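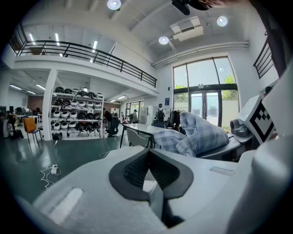
The gripper shell and one finger, ground floor at Stundia, with the helmet shelves under the mezzanine.

Nokden: a hand-held gripper, built at home and at Stundia
Kobe Maes
Page updated Tuesday, July 12, 2022

Nokden is a gripper you hold in your hand. It has two fingers and a camera, and it records what the fingers do while a person uses it to pick things up. I started it on the kitchen table in November and moved it to the shared workshop at Stundia when the kitchen got too small. Annelore Hellwig joined after the first shell cracked and has done most of the finger work since then.

The notes go with the build and are grouped by part. Older versions are mentioned where they explain something about the current one.

Shell
White plastic, printed in two halves and joined down the middle. The curve on top came from the third version. The earlier ones were square boxes, easy to draw and unpleasant to hold for longer than a few minutes. The wall is thicker near the fingers, where the first shell cracked.

The grey V-shaped opening in the middle of the shell has a dark insert in it. The insert is a separate piece and went through more versions than anything else on the gripper. It used to be glued in. Now it pushes in from behind and comes out with a flat screwdriver.

We sanded the joint by hand on the first two shells and left it alone on this one. You can feel it with a thumb if you look for it.

Fingers
Also white and printed, and longer than they first were. Short fingers were stiffer but they kept the camera from seeing what was between them. Annelore lengthened them a little at a time until the tips showed up properly, then added a rib along the back to get some of the stiffness back.

They are held on with two screws each, so a broken one can be changed at the bench. We have broken four. Three went at the root, all printed standing up. The ones we use now are printed lying down, and the fourth break was somebody sitting on the bag.

Linkage
Both fingers run on a pair of small rails and move together. Squeeze the handle and they close, let go and a spring opens them again. The spring is from a box of mixed springs and I can't give a part number for it. It is a bit too strong for Annelore and about right for me – a softer one is on the list.

The rails came from Nornard and were the most expensive single thing in the build after the camera. I tried printed rails before that. They worked for a day and then went loose.

Weight
The target was 400 grams for the gripper without its cable. The first complete version came in far above that, mainly because I had used steel bolts everywhere and a metal plate under the handle. Swapping the plate for a printed one did most of the good. The last time it was on the kitchen scales it read 309 grams with no camera fitted. With the camera on it is still over the target and I have stopped worrying about it.

Electronics
One small board from Panicker, which reads the finger position and passes it to a laptop over a cable. It was sold as a motor controller, and we only use the input side. The board sat outside the shell in a sandwich box until the spring, then moved into the handle. Getting it in there meant turning the connector round and soldering it to the back, and I would not want to do that job again.

The cable is the weak point. It is stiff and it pulls on the wrist when you turn your hand over. We tried a thinner one, which was nicer to use and dropped the connection. The thick one went back on.

Markers
Black and white checked markers, printed on ordinary paper and stuck to flat panels. The software uses them to work out where the gripper is in the room. Matt paper works better than glossy. Wrinkles matter more than I had expected, and a marker that has been peeled off and stuck down again is best thrown away and printed fresh.

We keep at least one on a white panel at working height. Moving the panel during a recording spoils that recording, so there is now a strip of tape on the floor where it should go.

The room
Stundia is one large room with a mezzanine and a tall window with glass doors in it. The light from that side is good in the morning and a nuisance later on, when the camera starts adjusting itself in the middle of a pick. I fixed the exposure in the settings and that helped. Annelore works with her back to the window and says it is enough.

Desks and a white table are on the ground floor. Members share the space and there are usually other people working, so recordings have voices on them. We strip the sound out.

Things we have picked up with it
Cups, clothes pegs, a folded tea towel, dry sponges, wooden blocks and a bicycle bell. Cloth is harder than anything solid. The fingers will take hold of a fold but they slide along a flat layer. Coins are not possible at all with the present tips.

A session is 8 picks of the same object, then a break. More than that and my hand gets tired and the picks get sloppy, which shows up in the recordings. We have more than 400 usable picks saved. Plenty of others were thrown out, mostly for a lost marker or a cable knocked loose.

Still to do
A softer spring.
Rubber on the finger tips, probably cut from a bicycle inner tube.
A cover for the connector at the bottom of the handle.
A second gripper, so that both of us can record on the same day. The shell halves for it are printed and the rails are ordered.
Proper drawings. At present the only correct measurements are in Annelore's notebook, and some of mine disagree with hers.

Files
The shell and finger files are on the shared drive at Stundia, in the folder with the gripper's name. Take the version with the highest number. The handle file in there is out of date and the screw holes are in the wrong place – ask me for the new one until I get round to replacing it.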